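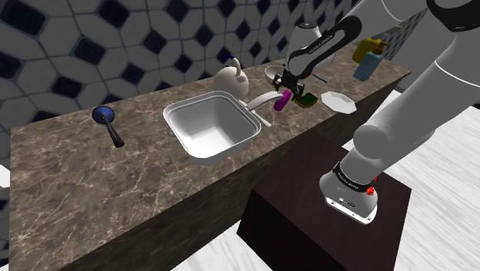

Attachment 1: counter and sink, kettle at the back

Borimo Customer Forum > Satellite Boxes > Windholm HD recorder
Error 28 every evening, fine every morning
Opened by: Afshin Soltani
Status: Solved
Opened: Aug 21, 2018

Box: Windholm HD recorder
Dish: installed by Rathore, shared feed through a powered switch
Second box: older Borimo receiver, bedroom
App: Cumum, for remote recording

Problem as reported

Every evening, at some point after dinner, the Windholm loses half its channels and puts up error 28, "Your signal may be affected by weather." The weather has been flawless for two weeks. I have never paid so much attention to it.

The low channels stay on. The shopping channels stay on in excellent quality. Channel 569, which is the only reason I bought the bigger package, goes first. By breakfast everything is back and the box acts like I dreamed it.

Already tried, so please don't send me the list again:
Restarted the box
Restarted the box while on the phone with someone who could hear me restart it
Swapped the HDMI cable (suggested by phone support, who I think just like the word)
Full rescan, which took 40 minutes and found the same channels minus the ones I was missing
Reseated the smart card

Reply from Borimo Support

Hello Afshin, thank you for contacting Borimo. Error 28 can be caused by heavy rain or snow. Please restart your box and check the cable between the box and the TV. If the problem continues, go to Settings, System, Signal and tell us the strength and quality figures.

Afshin Soltani

Restarted. Cable checked. It is still a cable.

Figures on 569 tonight, with the error showing: strength 40, quality 0. I'll do it again in the morning when it's behaving.

Afshin Soltani

Morning. Strength is up near the top of the bar and quality is green all the way across. No error. I am watching a man restore a tractor on 569 before work, purely as a test.

Also, Cumum says all 2 of my recordings from last night completed successfully. Both are an hour of black with the error message in the middle. I'd like to know what it thinks failure looks like.

Reply from Borimo Support

Hello Afshin, thank you for the readings. We have refreshed your subscription from our side. Please leave the box on channel 100 for one hour. If this does not help, we can book an engineer visit. The visit is free if the fault is with our equipment. The next opening in your area is in October.

Afshin Soltani

Left it on 100 for an hour. That's the Borimo welcome channel and the hour is the same short film over and over. I know a great deal about parental controls now.

Error came back in the evening as usual. Please don't book October yet, I'd like to see if I can get there first.
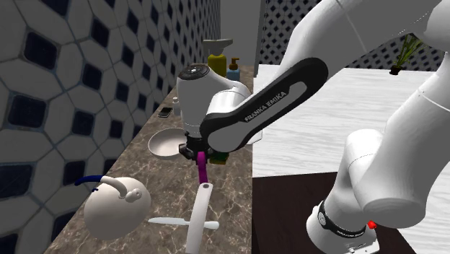 Reply from forum member dishpan

A signal refresh won't touch this. Your box is entitled to the channels or you wouldn't get them in the morning. Losing a block of channels and keeping the rest usually means the box can't switch the dish over to the other band, and on a shared feed that job belongs to the powered switch Rathore put in. If the switch loses power, the box can sometimes limp along on one band with whatever it feeds up the cable itself. Shopping tends to live on the band that survives. Make of that what you will.

Things to check tonight while it's broken:
1. Does the bedroom box lose the same channels at the same time?
2. Where is the power supply for the switch, and is its light on?

Afshin Soltani

1. Yes. Same channels. I'd never noticed, as the bedroom box is only used for falling asleep in front of.

2. Excellent question. The Rathore work sheet says "PSU fitted, customer shown." Customer was not shown. Customer will go and look.

Afshin Soltani

Found it. It took longer than the rescan.

The power supply is in the hall closet, behind the vacuum cleaner, and it does have a light, which was off. It's plugged into an extension cord. The extension cord comes out under the door and goes to the outlet with the plug-in timer on it, the one I set up so the hall lamp would save a bit of electricity. The timer cuts out in the evening and comes back on before breakfast. The lamp moved to the living room in the spring. The timer stayed and kept up the good work on the dish.

Moved the power supply straight to the wall. Light on, both boxes recovered inside a minute, 569 back with full quality.

What I can't explain is why the trouble only began two weeks ago. My best guess is that the old timer setting was overnight and I bumped the dial while vacuuming.

Reply from dishpan

Check that the dial pins aren't pushed in for the evening. Mine did that with a fish tank.

Afshin Soltani

Several pins are pushed in. I'm sorry about the fish tank.

Update, three evenings later: no error 28. It rained hard on the second one, and the box didn't mention the weather at all.

Reply from Borimo Support

Hello Afshin, we are glad the signal refresh resolved your issue. This ticket will now be closed. Please take a moment to rate the support you received.

Afshin Soltani

Before you close it, can someone look at Cumum marking black recordings as successful? That part is still true.

Reply from Borimo Support

Hello Afshin, for questions about Cumum please open a new ticket under Apps. Before doing so, please restart your box.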